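Home Chores Working Group, Rendell office
Minutes, Friday, October 15, 2021

I took notes again, so blame me for the spelling! We started 5 minutes late and went straight to item 2, dishes.

The question was whether we can tell Breltum that machines are ready for a family kitchen. I said plates are getting close, and that one hand on the drying rack while the other goes into the dishwasher is pretty much how I do it at home.
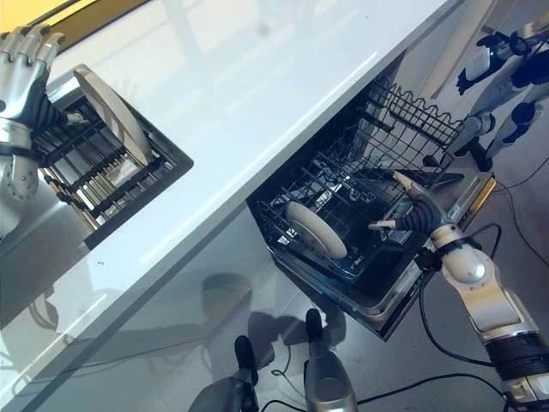
Agudelo wanted it minuted that a plate is the easy part, and that no family will pay for a helper that can't cope with greasy forks and a lid stuck under a bowl. Fair enough, and we went round on that for a good while (the coffee ran out). I still think plates are worth having. We agreed to write "promising, plates only" in the Breltum letter and leave laundry out of it.

Plondia asked for 500 plate moves before we promise anything. The log stands at 429, so that carries over to November. 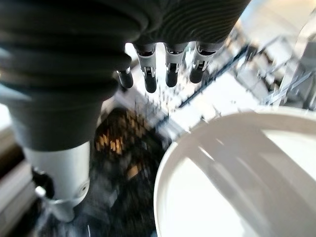 Item 2, dishes: hand and white dish, with the wire rack behind.

Shop-floor sweeping was put off to next time.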